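Florkesness Newsletter - June

THE TEA SHELF: A SMALL CUP AND A LOT OF LEAVES

Regular readers will know I'm a builder's-tea-in-a-big-mug person by upbringing, so it's a bit of a surprise to find myself filling this page with cold-brewed tea. But the warm evenings are here, my fridge door is full of jugs, and I can't stop telling people about it. Sorcha Daly (who looks after the tea table at the Gilmartin hall) has been passing me little paper bags of leaves since the spring, and I've been working through them with great joy. 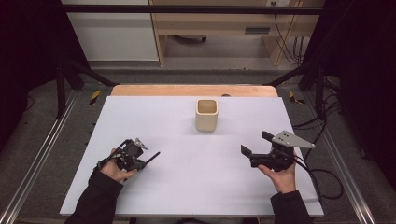
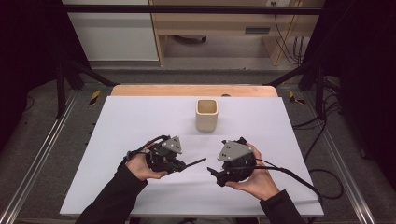
At the table, two views. The small beige cup is in the first.

So, cold brew. If you've never tried it, the idea is almost too simple to write down. You put loose tea in a jug, fill it with cold water from the tap, put the lid on and leave it in the fridge overnight. In the morning you strain it. No kettle, no timer, no standing about. What comes out is a different drink from hot tea left to cool - softer, rounder, with hardly any of that dry grip on the sides of the tongue. I gave a glass to my brother, who has told me for years that he doesn't like green tea, and he drank two more and asked what was in it.

Leaves first. Green teas are where I'd start, and the cheaper, leafier ones do very well. A fancy one is lovely too, but you'd be sad if you left it in too long, and you won't mind half so much with an everyday bag from the corner shop. White tea is gentle and a bit like melon. Oolong is my own favourite at the moment, especially the greener sort that comes in tight little balls, and it's a treat to hold the jug up in the morning and see how far they've opened. They need the full night. I tried a four-hour version before a picnic and it tasted of very nice water.

Black tea works as well! I was doubtful. I'd had iced black tea on holiday that was mostly sugar and lemon, and I assumed it needed both. Made cold, a decent Assam comes out malty and smooth, and I drink it with nothing in it. Darjeeling was less of a hit in our house, though Sorcha swears by it with a strip of orange peel, so I may have had an old bag.

As for amounts, I use a heaped dessert spoon of leaves to a medium jug and adjust from there. Rolled oolongs take up much less room than they will later on, so go easy. Big fluffy white teas are the other way about and you'll want to be generous. If it comes out weak, put it back for a few hours. If it comes out strong, add water. It's a very forgiving way to make a drink, and I say that as someone who has ruined a great many pots of green tea with boiling water.

A few of you asked after last month's page whether the tap water makes a difference. It does round here, quite a lot. Our water in the lower village is hard, and the tea comes out a little flat and cloudy, more so with the black ones. I've been running mine through an ordinary filter jug and the change was plain from the first night. Up at Skarkitz they have softer water and I'm told the same leaves taste brighter there, with more of the flowery side. I carried a bag of oolong up the hill to my cousin's to find out, and she was quite right, and now I'm jealous of her taps.

Keep it clean, keep it cold, and drink it within a couple of days. Cold water doesn't do to the leaves what a kettle does, so I wash the jug with very hot water and soap beforehand and I don't leave it sitting out on the side. Strain the leaves out in the morning too. I once forgot a jug behind the milk for most of a week and the less said about that the better.

Now, little cups. I used to think they were a bit of a fuss. I've come round completely. If you pour cold tea into a pint glass you drink it like squash and it's gone before you've tasted it, but in something small you sip, you pour again, and you notice that the second pour has a bit more body than the first because it came from nearer the bottom of the jug. Pale insides are good for seeing the colour of the tea. Darker ones hide it, and I find I pay more attention to the smell that way, so I have some of each now. Shape matters less than I'd been told. A wide top lets you get your nose in, and that's as far as my theory goes.

You don't need to buy any. Egg cups do very well, and so do those glass pots that shop puddings come in (we have a whole cupboard of them and I refuse to apologise). If you do fancy something nicer, the Firnadance craft fair usually has a couple of potters, and there's often a box of seconds under the table if you ask. I got a wonky green one there last year with a thumbprint in the glaze and it's the one I reach for every time.

For those who like a bit of something in the jug, we've been trying additions at home, with mixed results. Mint with green tea is wonderful, but pick it young and put in less than you think. Cucumber with white tea was so good that we made it again the next night. Strawberries look pretty and taste of very little unless you squash them first. Rosemary was a mistake, although my neighbour liked it. Fresh ginger in cold Assam is terrific, and if you have a cold coming on you can warm a cupful gently in a pan and it loses nothing.

Sorcha also showed me a trick for when you've forgotten to plan ahead. Fill a small pot with ice cubes, scatter the leaves over the top, and simply wait. As the ice melts it draws out the tea a few drops at a time, and you end up with a tiny amount of thick, sweet, almost savoury green tea that's like nothing else I've had. It's painfully slow on a cool day and quite quick on a hot one. You only get a few mouthfuls each, so choose your guests with care!

And don't throw the leaves away afterwards. They still have plenty to give, and a second go with hot water makes a perfectly good pot for the afternoon. After that mine go on the roses, or into the compost if I can't be bothered to walk that far.

There's a tea swap at the Gilmartin hall later in June. Bring a bag or a tin of something you've got too much of, with the name on if you know it, and take home something new. Mystery teas are welcome and will get a shelf to themselves. The kettle will be on for those who'd rather have it hot, and I'll bring two jugs of the oolong and one of the cucumber. If you have a favourite jug mixture of your own, please write it down and leave it in the newsletter box by the hall door. I'd love to print a few next month, and I'm especially keen to hear from anyone who has got rosemary to work.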